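Step 3: Price the boring stuff before you call the vendor

I got this one backwards on my first go. I had the quote for the arm and hand from Gollska in my inbox and figured I was done (ha!). Then Clyde Mahmoud, who runs the bench next to mine at Godgate, asked what I'd put down for cables, a stand and a table. Nothing, is what I'd put down.

So open a second sheet and list everything that isn't the robot. A card sorting setup is a good size to practice on.

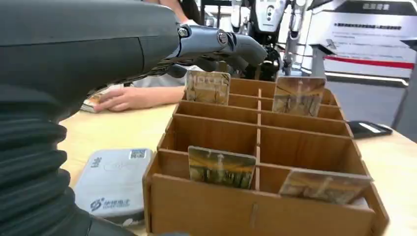
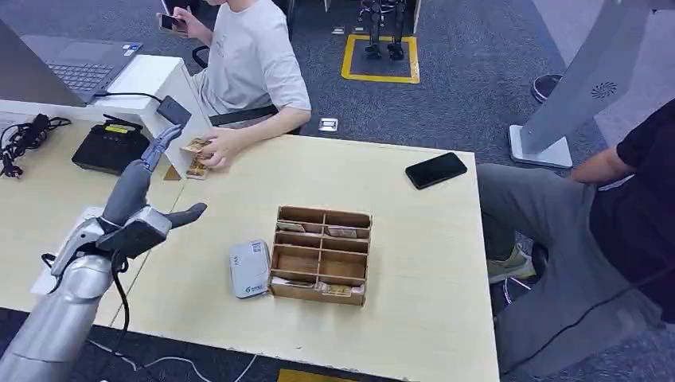 Card sorting with a wooden organizer, Bramcombe bench

My own second sheet came to $443, and I'd guessed $142. Spare cables ate most of the difference, so buy two of each now and save yourself the shipping later.

Next, add a line for a spare finger set. Dunleavy quoted me $406 and Gollska wanted more, so do ask both! I also keep $2,000 set aside for repairs in the first year, and I don't touch it for upgrades, however tempting September sales get.

Once both sheets are filled in, send them over together. Step 4 covers lead times.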